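Last updated: Jul 5, 2018
Posted by Nazanin Azimi to the Clumholm housewares list

Re: Jewelry tree, base and bowl fit

> The Levo tree is still listed as one item with the bowl. Can
> they be sold separately? Mertens asked in June for the bowl
> alone. Also, does the bowl need glue? Two of our stores think
> it does.

Separate listing is fine with me. The tree and base stay together under one item number. The bowl gets its own, and I will send it to Datosau with the next price file. Stock on hand is 1,458 sets, so please hold back 600 bowls for Mertens before the split goes in.

On glue: no. The bowl rests in the larger lobe of the base and should lift out for cleaning. The post is anchored in the smaller lobe and should not be pulled or twisted.
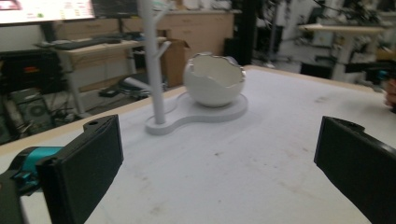
For packing, wrap the bowl by itself. The jagged rim with the silver edge is the part to protect, so put 2 layers of tissue over it before it goes in the box. Do not nest bowls. The tree goes in on its side with card between the branches. Cartons over 50 lb come back from the warehouse, so check the weight on mixed orders.

The old listing calls the bowl "round dish, white." Please change that to "cracked eggshell bowl, white, silver rim" on both the label and the web page.

Nazanin

This site uses cookies. By continuing to browse the archive you agree to their use.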